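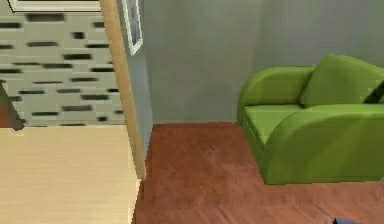
Pandbridge Evening College
Nutrition for Everyday Life, session 4: reading a supplement label

Bring a label from home if you have one. We used the Trullberg iron and vitamin C tablet last term and will use it again.

1. What the front of the pack tells you

Very little. "Supports energy" is a phrase picked with care. It doesn't say the tablet will make you less tired, and it doesn't say how tired you were supposed to be to begin with. Cross out every word on the front that can't be measured and see what is left. With the Trullberg pack we were left with the name and the number of tablets.

2. What the back tells you

Look for the amount per dose, then check what a dose is. One tablet or three? A label can give 50 mg in large type and mean the whole day's worth. Next look at the percentage column. It compares the dose with a reference intake for a general adult – a rough yardstick that knows nothing of your diet, your age or your blood results.
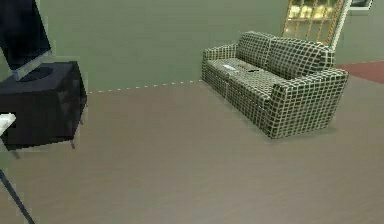 More than 100 per cent is often taken as a bonus. For vitamin C the body passes much of the extra out in urine. Iron is another matter, as it is stored, and too much does harm. Keep it well away from children.

3. "Clinically tested"

Tested for what, on whom, against what? The Tuvwood leaflet (handed out in October, spare copies at the front) boasts of 523 users, most of whom "felt better" after 11 weeks. There was no comparison group. People who buy a product and stick with it tend to speak well of it, and plenty of us feel better in spring anyway. A second leaflet has 927 users and the same fault. A bigger number doesn't mend it.

4. Before next time

Read the James handout, pages 2 to 5. Write down one claim from a label and what evidence you would want before paying for it.

If you take prescribed medicine, ask a pharmacist before adding anything – including herbal products.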